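Storage and Sorting of Mixed Small Goods in an Open Metal Bin
Course project report, Packaging and Materials Handling
Prepared by Sepehr Shojaei

2. Background

The Shirazi reading room keeps a stock of small household and office goods that are lent out and returned in mixed condition. Returned goods go into one open bin before they are sorted back to the shelves. The goods have little in common: some are rigid, some fold, and some change shape each time they are set down. The project asked how such a mix should be laid out in the bin so that each item can be identified from above and lifted out without moving its neighbors.

3. Materials

Two bin types were compared, a plastic tote from the Jatham storeroom and an open-topped metal bin with a worn floor. The stock list had 40 entries. Each entry was assigned to one of three classes:

Rigid: tape dispensers, lidded containers, boxes.
Semi-rigid: pouches and cases with a flap or snap closure.
Soft: folded or crumpled goods with no fixed outline.

Small loads were used for the layout work. A load was accepted only if every item rested on the floor of the bin. Stacked loads were treated separately in Section 6. 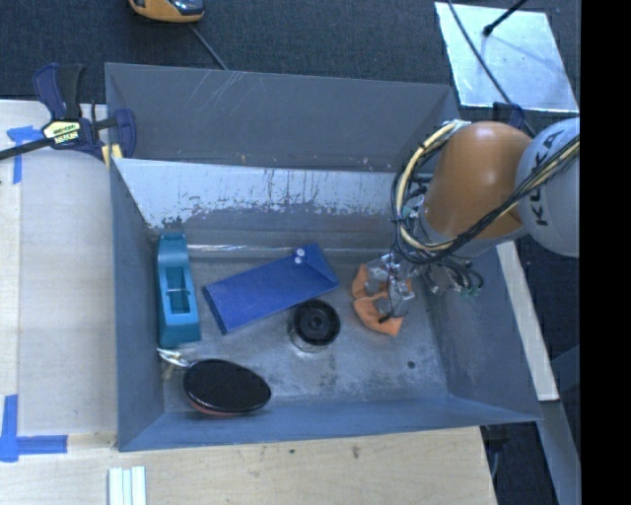 Figure 2. Mixed load in the metal bin. Teal tape dispenser along the left wall, blue pouch with snaps, black-topped round container, and soft orange item.

4. Layout results

The soft class gave the most trouble. A crumpled item has no reliable long side, and its footprint after placement could not be predicted from its folded size. We set aside a square of floor 300 mm on a side for each soft item and kept rigid goods out of it. Smaller squares were tried on the first Wednesday and dropped.

Pouches were easier to identify when the flap faced up. With the flap down, two of the pouch entries looked the same from above and had to be turned over by hand. Round containers needed no fixed orientation, but those with clear or silvery sides were hard to pick out against bare metal. For these the color of the lid was entered on the stock list.

Tape dispensers were placed along a wall. This left the middle of the floor open for items that need clearance on all sides.

5. Log

Placements were recorded on the Brirkoren sheet, one line per item. The full log has 502 lines. Lines with no class entered were removed before the tables in Appendix A were made.

6. Stacked loads

Stacking was tested in the plastic tote only. Soft items at the bottom were flattened and had to be refolded before shelving. The metal bin was not available in April, and the stacked test should be repeated in it with at least 100 placements.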